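Ticket 814 – Small table in front room rocks, items slide
Status: Closed
Priority: Low
Category: Furniture
Location: Talness, front room
Assigned to: Facilities
Product: Anano side table, white, octagonal top with triangle pattern

Reported problem

The small white table with the triangle pattern rocks when anything is put down on it. It tips a little toward the window side and comes back. Pens roll off. A cup with anything in it spills over if someone leans on the edge. It was fine before the June move. We use this table every day for small items, so please don't swap it for one of the big desks.

Submitted by Pádraig Dunne

Facilities, first reply

Thanks. Before I come up, can you check three things?

Does it rock in every spot in the room or only where it stands now?
Is the top itself loose when you hold the legs still?
Are all the foot pads on?

Please also say if it has been taken apart since it was delivered.

Pádraig Dunne

It rocks everywhere I tried: the middle of the room, next to the white shelf unit and out in the hallway. The hallway has a different floor, so I don't think the floor is the cause. The top does move a bit when I hold the legs. I can feel a click on one side. Foot pads are all there, but one is thinner than the others.

It was taken apart for the move. The movers from Mekonnen put it back together. I don't know if they had the instruction sheet.

Facilities

The click is most likely a screw under the top that was put back without its washer, or one of the long screws in a short hole. The thin pad is a separate problem. I will look at both.

Please clear the top before I get there. Last time I worked on one of these I had to wait while people came and found their things.

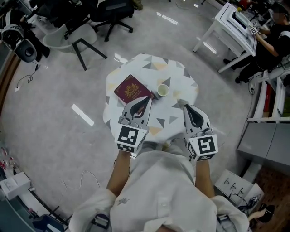

Visit notes, 10:40

Turned the table over on a blanket. The pale floor in this room marks easily, so use the blanket again if anyone else opens this up.

Found one leg bracket with a screw that did not reach its thread. It turned freely. Took it out and compared it with the others – it was shorter. The hole is not stripped. Replaced it with a screw of the right length from the spares box and tightened all the brackets by hand, a little at a time, going across and back instead of around the edge. The click is gone.

Replaced the thin pad with a Flukix felt pad from the 300 pack in the supply closet. The new pad is slightly thicker than the old ones, so I changed all of them to match. The old pads went in the trash.

Set the table upright and checked it with the level. Still a slight rock in the original spot. Moved it a short way over and the rock stopped, then came back when I returned it. So there is a low point in the floor there as well. Left the table in the new position.

Pádraig Dunne

Much better, thank you. Two questions. Can we put the table back in the old spot with something under one foot? And is there a weight limit? Someone asked about putting a printer on it.

Facilities

You can use a shim in the old spot, but it will work loose each time the table is pushed and you will be back here. I would leave it where it is. If you need the old spot for some reason, I can order adjustable feet. They screw in where the pads are.

No printer, please. I don't have the instruction sheet, so I can't give you a limit, and the one we had downstairs sagged in the middle under a printer. Cups, pens, papers and similar are fine.

Pádraig Dunne

New position is fine. No printer. One more thing: there is a faint ring on the top that doesn't come off with a dry cloth.

Facilities

Try a damp cloth with a drop of dish soap and then dry it right away. Don't use the scouring sponge or the spray from the kitchen. The spray took the shine off the shelf in the back office. If the ring is still there after two tries, leave it.

Update, 6 days later

Table checked again. No rock, no click, all screws tight. Ring is gone except for a small part near the edge, and Pádraig is happy to leave it. Asked Mekonnen for the missing screw or a credit. No answer yet, and that will be tracked on the move ticket.

Parts used: one screw, one set of felt pads
Resolution: Repaired on site
Follow-up: None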